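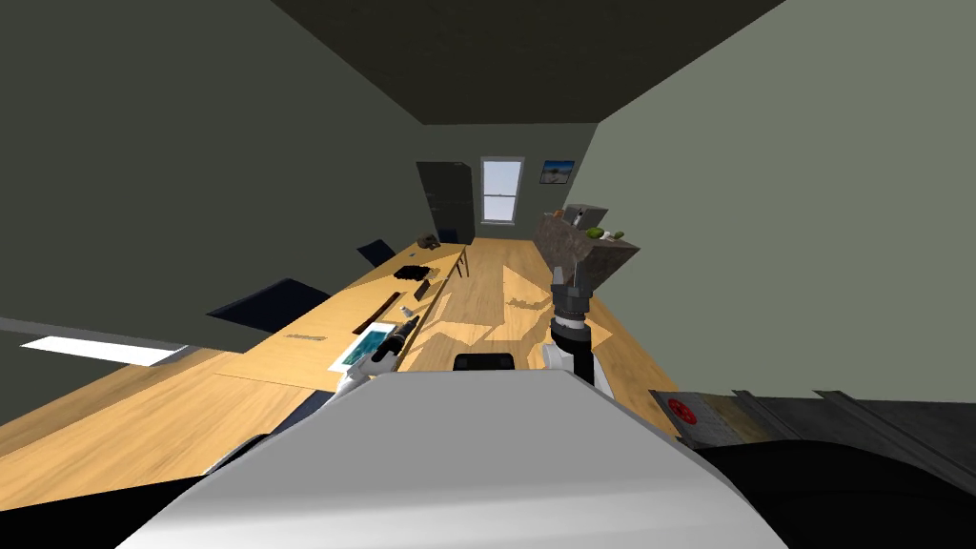

Adembridge Robotics Club > Team Handbook > Simulator Guide > Section 6

6. Loading the Larside room and setting the wrist view

Do this section at the start of every practice session, before anyone on the team drives. You need the club laptop, a wired mouse and your team login. Runum must already be installed (Section 2).

6.1 Load the room

1. Start Runum and log in with your team name. Do not use the coach login.
2. Choose Rooms, then Larside. Leave the clutter setting on Standard so every team practises with the same objects.
3. Choose the two-arm robot.
4. Click Load. The first load on a laptop can be slow. Do not click twice or you will get two copies of the room running.
5. When the head view comes up, check that both arms are in view, with the long desk on one side of the room and the granite counter on the other.
6. Press R once to reset the objects.

NOTE: The red stop button on the robot model is part of the drawing. To stop the arms in the simulator, press the space bar.

6.2 Set the wrist view

1. Press Tab until a wrist view fills the window. The name of the arm is shown in the title bar of the program.
2. Open the gripper fully with the O key.
3. Check that you can see both fingers and the gap between them. If one finger is missing, go to Views and click Restore Default.
4. Turn the wrist slowly, left and then right. The fingers should stay in the same spot in the window while the room moves behind them.
5. Press Tab again and repeat for the other arm.

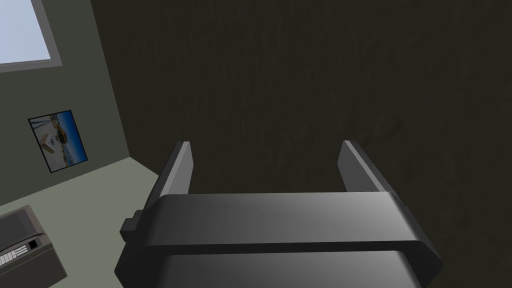 Figure 6-2. Wrist view, gripper open, facing the dark wall.

CAUTION: Walls in the Larside room are solid. If you push the fingers into one, the arm will strain and then jump, and your run will be marked as a collision. Back the arm off in small steps. Do not swing it sideways to get clear.

If you lose track of where you are in a wrist view, look for the window or the framed picture near it. Both are easy to pick out against the plain walls. You can also go back to the head view at any time without stopping the run.

6.3 Set the speed and logging

1. Open Settings and set Arm Speed to 400. New drivers stay on this setting until a coach signs their card.
2. Set Log Length to 2,000 lines.
3. Tick Save on Exit.
4. Close Settings and do one practice reach over the desk. Do not pick anything up yet.
5. Open the log and check that your reach was recorded. If the log is blank, Save on Exit was not ticked when the room loaded. Tick it, close the room and go back to 6.1.

NOTE: Logs go in your team folder on the club drive, not on the desktop. Anything left on the desktop is wiped in March when the laptops are rebuilt.

6.4 Handing over to the next driver

Press the space bar, reset with R, and write your name and the end time on the session sheet. The next driver does 6.2 again even if nothing was changed.

Problems with the room file go to Wojciech Michalski. Logins and driver cards go to Sabina Ondrejka.

Related sections
Section 2: Installing Runum on a club laptop
Section 5: Keyboard and mouse controls
Section 7: First pick-up exercises
Malý Cup: rules for simulator entries

Adembridge Robotics Club | Contact the coaches | Back to top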